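Skomholm Evening Workshops
Computer Maintenance, Unit 4: Removing and fitting a desktop processor
Handout prepared by Gheorghița Oprea

Read this before the session. Bring it with you, along with the parts list from Unit 2. The machines on the benches are retired office desktops from Benavides, and you will be working in pairs.

1. Before you open the case

Shut the machine down from the operating system, switch it off at the wall and take out the mains lead. Hold the power button in for a few seconds to drain what is left in the supply. Lay the case on its side on the mat. Put your wrist strap on and clip it to bare metal on the chassis. Painted metal is no use for this.

Take off rings and bracelets. Tie back long hair and roll up loose sleeves.

Write the bench number on your sheet. Last term two pairs swapped processors without noticing and spent half the evening on a fault that was not there.

2. Taking off the cooler

Unplug the fan lead first. It is a small plug and the catch is stiff, so pull on the plug and leave the wires alone. Loosen the four screws a little at a time, working corner to corner. If you undo one fully before touching the others, the cooler tips and presses on one edge of the processor.

The cooler may stick. Old paste sets hard. Twist it gently from side to side until it gives. Do not lever it with a screwdriver. If it will not move, call me over.

Stand the cooler upside down on a paper towel.

3. The socket

The processors in this unit have flat contacts on the underside, and the pins are in the socket on the board. Some of you worked on the older kind in Unit 2, with the pins on the chip itself. The care needed is the same but it applies to a different part.

Press the lever down, ease it out from under its hook and let it rise. Keep a thumb on it all the way, as it is sprung. The metal frame can then be lifted clear of the chip.

Once the socket is open, nothing goes near it except the processor. No fingers, no brushes, no cloth. A bent pin can sometimes be straightened under a magnifier, but you should treat a board with bent pins as a write-off.

4. Lifting and holding the processor

Hold it by two opposite edges. Lift straight up. Do not slide it, and do not touch the contacts underneath. Keep it level if you can, and do not carry it about over the open socket while you talk to your partner.

There will be old paste on the metal top. A thin grey or white film is normal. Leave the cleaning until the chip is on the mat.

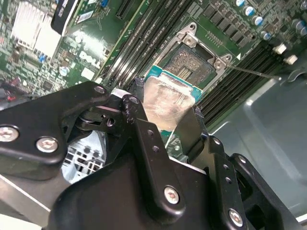 Clean the top with a lint-free wipe and a drop of Clollo solvent. Wipe from the outside towards the middle so that the paste does not run over the edge. Do the base of the cooler in the same way with a fresh wipe.

5. Fitting it again

Look for the small triangle on the corner of the processor and match it to the mark for the socket. The marking varies from board to board, so check the diagram on the Curnadum sheet if you are unsure. The notches in the sides of the chip should line up as well.

Lower it in flat and let go. It should sit down under its own weight. Do not push. If it rocks, lift it out and look again at which way round it is.

Close the frame and bring the lever down. This takes more force than most people expect, and a creak is usual.

Put a pea-sized dot of new paste in the middle, set the cooler on top and tighten the screws corner to corner, as before. Plug the fan lead back in.

6. To hand in

Your bench sheet, with the processor model and the socket type written out in full. Sheets are due Mon 26 August. Please put used wipes in the lidded bin by the door.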